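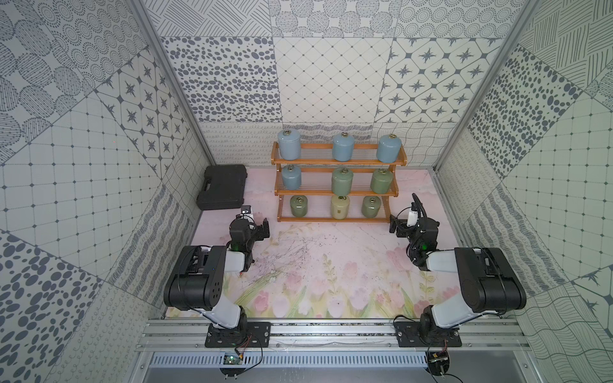 Kitchen Tips > Gadgets > Chores and Machines

Can a robot tidy my kitchen shelves yet?

Parts of the job, on a good day, if the shelf is set up kindly. Wiping down, sorting a junk drawer and dealing with a sticky jar are still yours.

3 min read

I love this stuff! I've been following home robots for ages, and canisters are my favorite test, being such an ordinary chore (lift, shift, put back, don't chip the lid). Two arms make a lot of sense for it, one to steady and one to lift. And what helps a machine helps a tired person at 6 a.m. too, so try these:

- Pick lids with a proper knob. Small brass-colored ones on ceramic look lovely and give fingers of any kind something to grab.
- Go for a stepped rack, with the top tier furthest back, so the front row doesn't hide the rest.
- Stick to one shape of canister and let color do the sorting. Light blue for baking, sage and olive for teas, cream-yellow for sugar is how I'd do it.
- Leave a finger's width between neighbors.

My friend Nesrin Öztürkmen still wins any race against a machine, flour everywhere, and I wouldn't bet against her this year. Next June, though? Ask me again!

Related
Do canister seals wear out?
Washing a printed shelf mat
Robot vacuums and table legs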